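Grostura Model 310 Target Rifle Rest

Product category: Range and bench equipment
Supplied by: Warnix Shooting Supplies, Plamivmont

The Grostura Model 310 is a front rest for bench and prone shooting with sporting and target rifles. It is intended for use at supervised ranges, for sighting in, load testing and club competition where a mechanical front rest is permitted under the rules of the match. The rest replaces the earlier pedestal model, which is no longer made, although spare feet and top plates for that model remain available through the parts counter.

The base is a three-legged iron casting with a black enamel finish. Each leg carries a threaded foot with a lock ring, and each foot can be fitted with either a hardened point for timber and concrete benches or a flat rubber pad. Both sets are included. The centre column is raised by a hand wheel and held by a side clamp. Members of target clubs who shoot from benches of different heights should note that the column gives 35 mm of travel above its lowest setting. A longer column is sold separately.

Windage is adjusted by a knob at the rear of the top plate. The movement is deliberately slow, and shooters used to a joystick rest may need a few sessions to become comfortable with it. The top plate accepts most common front bags. A leather bag is supplied unfilled, and should be packed firmly with dry, washed sand before first use. Heavy mineral sand may also be used. Beach sand should not be used in any bag, as the salt will attack the stitching and the plate.

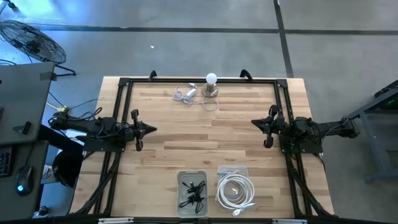 Tabletop with small lamp

The fore-end stop can be set forward or back and locked with a single screw. It should be adjusted so that the rifle returns to the same place after each shot without being pushed hard against the stop. Rifles with a sling swivel stud forward of the bag must have the stud removed or the stop moved, otherwise the stud may catch the bag on recoil.

Testing and approval

The Model 310 was assessed over one season by a panel of club shooters under the direction of Chathurika Kanagaratnam, range equipment officer at Plamivmont. The panel fired 2177 rounds from the rest in rimfire and centrefire calibres. Two changes were made as a result: the side clamp lever was lengthened, and the lock rings were given a coarser knurl so that they can be turned with cold or gloved hands. Rests already in the hands of the panel were returned to Warnix and brought up to the same standard.

Mr Po-yen Kwan, who shot in the prone group, reported that the lowest column setting was still too high for some shooters of small build. A low base is under consideration – orders are not being taken at present.

Care and storage

Wipe the column with a lightly oiled cloth after use and keep sand away from the thread. Do not oil the leather bag. The rest should be carried by the base and never by the hand wheel. For long storage, lower the column fully, slacken the clamp and remove the bag.

Parts and accessories

Leather front bag, unfilled, narrow or wide
Rubber foot pads, set of three
Hardened points, set of three
Extended centre column
Fore-end stop with screw
Hsu rear bag, rabbit-ear pattern, unfilled

The Hsu rear bag is made by a separate supplier and is not covered by the Grostura warranty. Claims concerning the bag should be sent to Warnix, who will forward them.

Warranty

The casting, column and top plate are covered for 2 years from the date of purchase against faults in material or workmanship. Leather goods, rubber pads and points are treated as wearing parts. Proof of purchase is required. The warranty does not extend to rests that have been drilled, welded or fitted with powered adjustment.

Ordering

Orders from clubs should be made on club letterhead and addressed to Oi-ling Ho, Sales. Technical enquiries should be directed to Pak-hei Liao. The rest is not a firearm or a firearm part, and no licence is needed to purchase it. Delivery to country addresses is by road freight, and a street address must be given.

Page revised 17 Jan 1999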